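Garment Care and Storage
Handout 2: Folding shirts
Instructor: Maximiliano Benítez

Bring two long-sleeved shirts on Saturday, one dress shirt and one flannel. Reading: Kollár, pages 167 to 169.

Button-down shirts
Fasten the top button and every second one below it. Lay the shirt face down and smooth the back with your palms. Fold each side in toward the center, sleeve laid straight down over it, then bring the hem up to the collar - once for a shelf, twice for a drawer. Turn it over. The collar should lie flat with the points even.

Flannel shirts
Heavier cloth holds air, so press it out before each fold. Sleeves go in first, then the sides.

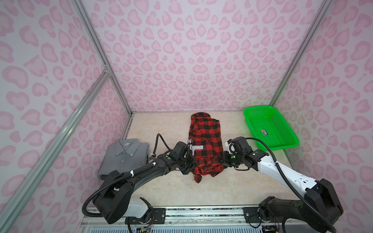 Baskets
Folded shirts go in flat, collars all at the same end, heaviest at the bottom. Leave the rim clear. A rigid basket with mesh sides is fine for a closet shelf - a solid one needs a lid left off.

Next week: knitwear.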